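Skotness Rules for Two-Arm Workcells

The Skotness Rules are a set of good-practice requirements for small enclosed workcells in which two robot arms share one floor and handle light packaged goods. 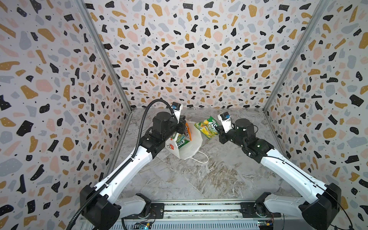
Scope

The rules apply to bench-scale cells with both arms bolted to a common rail. They cover layout, shared space, handling of soft packages, cabling and record keeping. Electrical safety and guarding are left to whatever regulations apply at the site. Mobile bases and cells with more than two arms are outside the scope.

The current text has 184 clauses. Clauses marked "shall" are mandatory for a cell that claims conformity. Clauses marked "should" may be set aside if the reason is entered in the cell log.

Shared space

The floor is divided into a left zone, a right zone and a transfer zone between them. Only one arm may close its gripper inside the transfer zone at a time. The other arm may stay next to a container there, provided its fingers do not move until the first gripper has opened or withdrawn. The minimum gap between two wrist assemblies is 100 mm, measured between the nearest hard parts, including any camera mounted on the wrist.

Soft packages and bags

Snack bags and similar film packages are treated as deformable loads. They are lifted only as far as needed to clear the floor or the lip of the receiving container. A paper bag used as a container may stand or lie on its side, and its position is not corrected by hand during a run. String handles are kept out of the path of both grippers when the cell is set up. A handle that moves into the path counts as an obstruction, and the run is stopped.

Cabling

Cables running to the wrist need enough slack for full travel of the joint. A free loop is allowed above the gripper if it does not enter the transfer zone. Circuit boards fixed to the rail must be reachable without moving either arm.

Walls and floor

Patterned surfaces are permitted. The pattern in use is recorded, and any change of wall covering or floor requires a new camera check before work resumes.

Revisions

The first draft was written at Wesness and tested in a single cell over 659 runs. The Yau revision added the clauses on deformable loads and cut the time allowed for a stopped arm to hold a package to 10 seconds. A shorter version, the Bemness Extract, leaves out record keeping and is used mainly for training new operators.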